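The rental inspection checklist, marked up by someone who has sat through 9 of them

By Zorica Janevski
2019-03-05
73 shares | 4 comments

Our agent, Allbridge, sends out a one-page checklist before each routine inspection. It went up on the fridge in February and I've been arguing with it ever since. I've typed it out below with my own comments, in case you rent too and have been wondering how much of it matters.

KITCHEN

[ ] Oven clean inside and out, including racks
Comment: They do open the oven. I've never seen anyone pull a rack out.

[ ] Rangehood filter free of grease
Comment: Ours was caked when we moved in and it's noted on the entry report, with my initials beside it. Check yours before you spend a Saturday on somebody else's bacon fat.

[ ] No leaks under sink
Comment: Fair enough. Put a sheet of newspaper down the night before and look at it in the morning. A torch waved at the pipes for two seconds proves nothing.

BATHROOM

[ ] Exhaust fan working
Comment: "Working" apparently means it makes a noise. Hold a square of toilet paper up to the grille. If it drops, the fan is moving no air and you should say so in writing. Mine dropped, I wrote, and I'm still waiting.

[ ] No mould on ceiling or grout
Comment: See above about the fan. I'd like to know how these two items ended up on the same list with no line joining them.

[ ] Silicone intact around bath
Comment: Wear and tear. Don't let them tell you otherwise, and don't go re-doing it yourself with the cheap stuff.

BEDROOMS AND HALL

[ ] Smoke alarm present and tested
Comment: The one item I'd keep if I had to bin the rest. Ours has a sticker saying it was tested. The sticker doesn't give a date. Press the button yourself.

[ ] Blind cords secured
Comment: Two out of five cleats in our place were held on with double-sided tape. I reported it. Credit where due, a bloke came with screws within the week.

[ ] Carpets vacuumed, no stains
Comment: Photograph every stain the day you get the keys. I took 105 photos and was told that was excessive. I've used 60 of them.

OUTSIDE

[ ] Lawns mown and edges tidy
Comment: Nobody's bond ever hung on an edge, as far as I can tell.

[ ] Bins clean and stored out of sight
Comment: Out of whose sight? Our side gate doesn't lock, which isn't on the list at all.

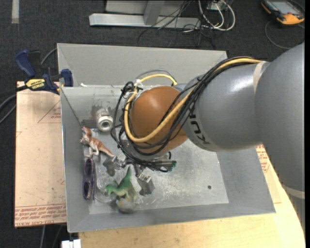 I don't believe the "lightly soiled" box on the bin line means anything, and I've asked twice for a definition. Council bins live outdoors and hold rubbish. If the agent wants them spotless they can pay for it. The same goes for leaving things in the bottom, which got us a written remark last year over some bits left in one corner. An open grey metal bin with a small group of objects down the lower left would get the same remark, I'd bet, and I can't see what harm it does anyone. Rinse yours, tip it upside down, move on.

[ ] Gutters free of leaves
Comment: Get this one in writing before you go near a ladder. In our lease it's the owner's job, and the checklist goes to us regardless.

SIGN-OFF

[ ] Tenant has read and accepts findings
Comment: I sign "received" and leave "accepts" alone - no one has objected yet.

4 comments

Gerasimos Gavalas
The toilet paper test is a good one. Ours stuck to the grille, so I suppose the mould is my fault after all.

tess_m
I'm a property manager (not at Allbridge) and we do pull the racks out. Some of us anyway.

Zorica Janevski
tess_m - happy to hear it. Do you date your smoke alarm stickers?

tess_m
We do now.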